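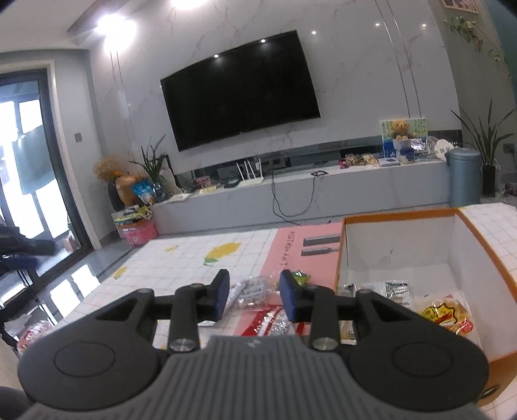
ok so I finally quit the big supermarket. It's been since February and I have thoughts, so this is going to be a thread. Mute me now if you don't care about groceries

Background: I live in Varkthorpe, which has one giant store out by the highway and then Onishi, the little grocery on the corner by the post office. For years I did the giant store once a week and used Onishi for emergencies. Milk, lightbulbs, birthday candles at 8 pm

Then my car needed a new transmission and I just... didn't fix it right away. So now I was a person who walks to the store. With a backpack. Like a student

First thing I learned is that you can't fake your way through a shopping list when you have to carry everything home. A jar of pickles weighs so much! Who knew! I had been buying canned tomatoes like they were feathers

Second thing is that I was spending way more at the giant store than I thought. I went back through my bank app and one month last fall I spent $719 on groceries for two people. Two! And we still ordered pizza because "there was no food in the house"

My husband would like it noted that some of that was cat litter. Fine. Noted

So what does a week look like now. I go maybe every other day, usually right after work, and it takes 20 minutes door to door if I don't get talking. I always get talking

Kohei Koyama is usually on the register in the evening and he has opinions about cabbage. He will tell you your cabbage is wrong and send you back for a heavier one. I have never once regretted listening to him

Stuff that is cheaper at the small place: tofu, rice, green onions, ginger, most noodles, eggs (this surprised me)

Stuff that is NOT cheaper: cereal, cheese, anything in a big shiny bag. Cheese is a painful subject. I used to get the two pound brick and now I buy a piece the size of a deck of cards and slice it like it's gold leaf

Several people asking about snacks already. Yes we still have snacks, I'm not a monk. I give us one snack run at the end of the month and everybody picks their own thing and when it's gone it's gone. My husband's is gone the same night. I hide mine behind the flour

(he does not read these, please don't tag him)

ok the cooking part, this is where I get annoying

When you shop for two days at a time you stop planning these big ambitious dinners. I used to buy fennel. I don't know what I thought was going to happen with the fennel. It went soft in the drawer every single time and I'd throw it out and feel like a bad person

Now it's more like, they had nice mushrooms, so it's mushrooms. Butter, soy sauce, a pile of rice, fried egg on top. We've had that so many times this spring and I'm still happy when I smell it

Mitsuko Tsuji from my building gave me the best tip of the whole experiment, so I'm passing it on. Wash and chop the green onions the minute you get home, put them in a jar with a folded paper towel, and keep it in the fridge door. They go on everything. I put them on a baked potato last night and it was ridiculous

She also told me to stop peeling ginger and just scrub it. I had been peeling ginger for my entire adult life, with a knife, losing half of it

Someone asked what backpack. It's an old Lullau one with a busted side pocket, I don't think they make it anymore. Any bag with a wide flat bottom will do. What you don't want is a tall skinny one, the eggs end up under the potatoes no matter what you do

Also bring a second small bag for bread. I held out for weeks and ate a lot of flat bread that was not supposed to be flat

Bad parts, so you don't think I'm selling something:

Rain. I got caught in a real downpour with a paper sack of flour once and I don't want to talk about it

Being sick. We both had a cold in March and neither of us could face the walk and we lived on toast and canned soup for three days. Kyriaki Xenos left a pot of lemon chicken soup at our door and I almost cried. Keep a box of emergency food! I have one now! Pasta, soup, crackers, peanut butter, the boring stuff

Having people over. You can't carry dinner for eight on your back. I tried to do it in one trip and had to sit down on a wall halfway home with a watermelon in my lap - a man asked if I was ok

And I know this only works because I have a store I can walk to. My sister lives way out past the reservoir and her nearest anything is a gas station. She read my draft of this and said "cute." So if that's you, I'm not telling you to do this

Money update for the people who only came for the money: last month was roughly half of what we used to spend. Some of that is the walking and some of that is there being no aisle of scented candles at Onishi. I don't need to be near scented candles. I know myself

The car is fixed now btw. Has been for a while. I drove out to the giant store last week to see if I missed it and I got a cart and stood in front of the yogurts for what felt like a whole season. There are so many yogurts. I bought the big cheese and went home

Big cheese was great, no regrets

Recipe for the mushroom thing since it's already in my replies: slice them thick, hot pan, don't touch them for a few minutes, THEN butter, then a splash of soy sauce right at the end. If you put the soy sauce in early they just go sad and wet. Rice, egg, green onions from the jar

Next I want to learn to do something with daikon. Kohei keeps trying to sell me one as long as my arm. If you have a daikon thing you make on a normal tired evening, please put it in the replies, I'm going back at 6 and I think he's going to win this time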